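The tall white cabinet at Cladgate is up for grabs, following July's clear-out, in which Babar Magsi found 3 staplers and the minutes of a meeting we had all agreed to forget.
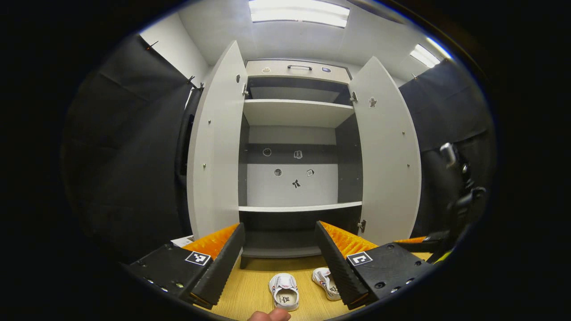
The cabinet, doors open, stickers and all.

Ineke Verstraete has tried to get the stickers off the back wall and reports that the star-like one is winning. Whoever takes the shelves takes them too. Bids for space to Ineke, in writing, and no more than one shelf each.

Last updated: 29/11/2025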